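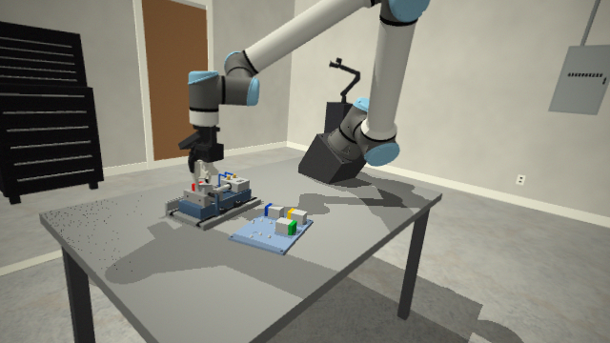

On the Choice of a Grey Wall

The purpose of this post is to set down what was learned during the repainting of the upstairs study at Soltolstead, which took up most of July. Several readers have asked which colour was used in the end and whether the north-facing light caused difficulty. It did.

Five sample pots were bought from Rinaldi on the high street. Each was brushed on to lining paper and moved from wall to wall over the course of a day. The same grey was lilac at breakfast and close to green by 6 p.m. Readers are advised against judging any sample under a ceiling bulb, as I did in the hall, with results that remain on view.
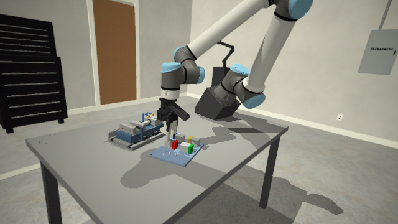
Grey is commonly treated as a safe choice, and I consider this an error. It takes its character from whatever is placed beside it. A grey table against off-white walls, with a mottled grey concrete floor beneath, can look rather severe until a little light blue is introduced, at which point the greys seem to belong together. The study has oak boards, so the same approach could not be followed exactly. My neighbour Ott Tamošiūnaitė recommended a warmer white for the woodwork, and her advice was accepted.

Preparation required more time than painting. The old distemper had to be washed off, and the cracks above the window were filled twice with Flistex, which shrinks as it dries. Two coats of emulsion followed. The tin states that 11 square metres may be covered per litre; on old plaster I did not achieve this.
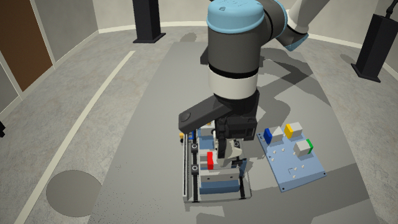 Light blue against grey

The skirting was left until last. Nahuel Zapata of Tarkell, who laid the boards, had asked that no tape be fixed to them for over 6 weeks, and the edge was therefore cut in by hand with an angled brush.

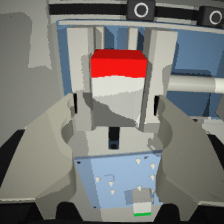

It is slow work and hard on the knees. The line behind the door is poor and will be corrected before the bookcase is returned. A second post will deal with the curtains, on which no decision has yet been reached.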